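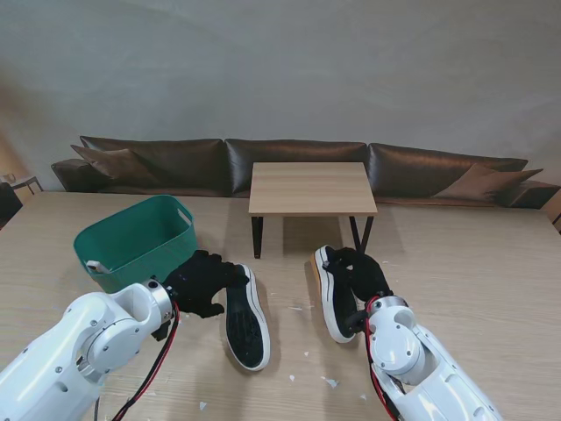
Why do shoes end up everywhere in a home except where shoes are supposed to go? Mostly because the place they are supposed to go asks for one more step than the owner is willing to take at the end of the day.

4.2 Containers, ledges and the pair problem

The household inventory described in Section 3 produced 1,285 entries for footwear, a figure that surprised us until we looked at our own hallways. Of the items we asked residents of Lernville to log, shoes were the only class that routinely had two addresses: an official one, named with some pride in the opening interview, and a working one, which was wherever the shoes had last come off. The two were seldom close together. One resident of the Fajardo building kept a handsome cabinet for shoes and stored board games in it.

We sorted the working addresses into four types: floor, open container, raised surface, and closed furniture. Floor won, as it does in every study of this kind. The more interesting contest was between the open container (a basket, tub or crate) and the raised surface (a bench, shelf or small table). Residents told us they preferred baskets and then put their shoes on tables. Agbayani, who coded the interviews, marked this as "aspirational storage," and the label stuck.

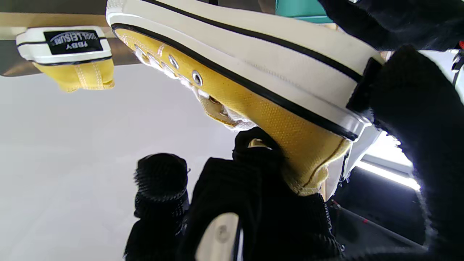
Low canvas sneakers deserve separate treatment, if only because they made up so much of what people logged. They are light and soft in the upper, and they tolerate being thrown. They are also awkward to put away neatly, in ways that a leather shoe with a firm heel is not. The upper gives when it is held, so a grip on the fabric is a grip on something that moves. Laces are a second trouble. On a mustard-yellow shoe like this one, with silver eyelets and the white laces bunched near the opening, there is always a loop ready to catch on a basket handle or on the other shoe. Our coding sheet had a box for laces, and coders complained that it was too small. The sole, by comparison, is a cooperative part: stiff rubber, with an edge to hold. Several residents picked their sneakers up by the sole without being able to say why, and looked faintly annoyed at being asked.

The pair problem follows from all this. A pair is one item in the mind of its owner and two items in every practical respect. A basket treats the two shoes as loose goods and lets them settle at whatever angle they like – fine for one pair, tiresome for several. A raised surface keeps a pair readable. Two shoes side by side on a small table can be recognized from the sofa, which is where most decisions about tidying are made, and also where most of them are postponed.
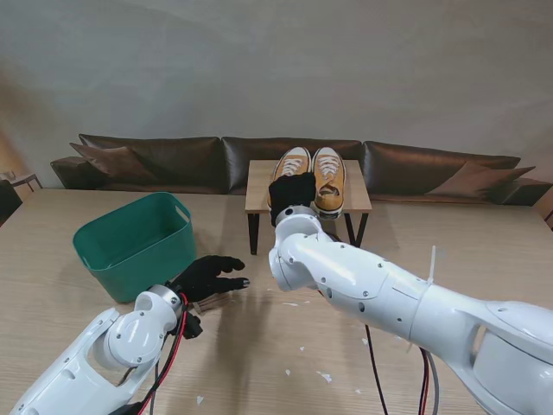 Figure 4. Open container and raised surface in a sitting area: a teal-green basket, empty, on the wooden table; a pair of mustard-yellow canvas sneakers on the low side table in front of the sofa.

The arrangement in Figure 4 sets the two options within a short reach of each other. Distance is therefore a poor explanation for any preference between them, although distance was the explanation residents gave us most often. When Hutex and Tralden households were compared, the ones with a basket in the sitting area reported no less footwear on tables than the ones without. They did report more baskets.

Two cautions apply. The inventory was kept in February, when people in Lernville own more outdoor footwear than they have floor for, and boots crowd sneakers upward onto furniture. Entries were also capped at 300 words, which proved generous for most objects and cruel to the resident who wished to explain her system for sandals. We return to seasonal effects in Section 5, where the sandals are given the room they were denied.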